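10/5/26

Cundgate publishes a good practice guide for robot hands and grippers

Cundgate has today published a free guide for everybody who works near robot hands, in workshops, in test rooms and in small factories. The guide has the title "Hands Near Hands" and was prepared together with the testing firm Filtholm.

Until now many workplaces wrote their own rules, and these rules were often very different from one site to the next. The new guide gives one common text. It explains how to mark the area where the robot may move, how to stop the machine before a person reaches in, and how to keep a record of each check.

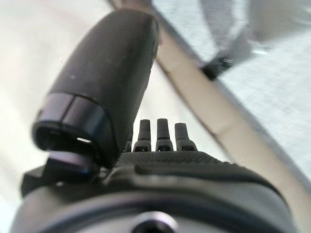 A full chapter is given to the gaps between fingers and at the joints. Cundgate asks that these places are looked at before every shift - also when the hand was not used the day before. Dust on the finger surface should be wiped away with a dry cloth, and any damage to the padding must be written in the log.

The guide was tried for 2 months at Oyelaran, beginning in March. Comments from 300 workers were read, and the chapter on stopping the machine was made shorter after their wishes.

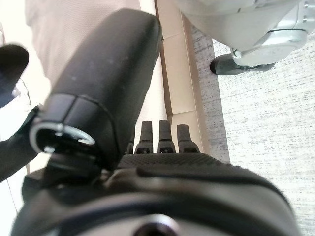
Black gripper with padded finger, near a grey speckled carpet.

A first print of 2000 copies will be sent to training centres. The guide can also be downloaded from the Cundgate website without registration. A second part, about caster wheels and moving bases, is in preparation.

Press contact: Cundgate press office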